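Ceninetti Opens Orders for Its Skirel Hand-Held Gripper Pairs, With a Planning Sheet for First-Time Buyers

PLUNSIDE, August. I'm Marianna Kwiatkowski, I look after sales at Ceninetti, and I get to write this one myself because our usual writer is on vacation. So, the news: we're now taking orders for the Skirel, our pair of hand-held grippers for recording table tasks, and we're putting out a free planning sheet to go with it!

A pair costs $1,513. That covers both grippers and the marker cubes. Extra finger pads are $300 a set, and on-site setup is $400 if you'd like somebody from our team to come by (Hubert Zieliński does most of those visits, and he's very patient with cables).
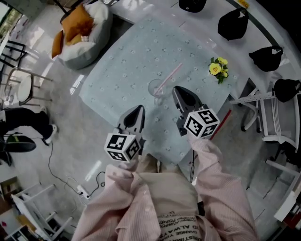

Table work with a gripper in each hand, a glass and a few yellow flowers on the cloth.

The planning sheet came out of phone calls. Over and over, people had budgeted for the hardware and left out everything else: power strips, shelving, a second set of pads, and the hours of whoever wears the gear. Urszula Wróbel, who runs purchasing at Bielecka, went through our draft with a red pen and told me to move operator time to the top.

"I can get a tool approved in an afternoon," she told me. "It's the hours that get sent back to me."

We moved it to the top.

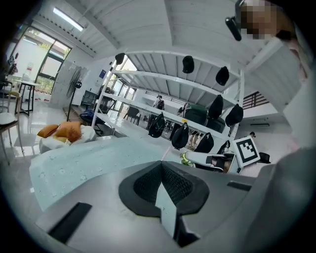 The sheet also asks how much floor you can really give up, where the chargers will live, and how many people need to be trained before the first week. It fits on two pages. Fill it in before you ask us for a quote and the quote comes back faster, usually with fewer lines on it. I know that's a funny thing for a salesperson to be happy about, but I'd much prefer you buy one pair now and call me again in spring.

Orders placed in August ship from Plunside in the order we get them. For the sheet or a quote, write to me at the Ceninetti sales desk. Press questions go to Marites Fajardo, mornings before 11.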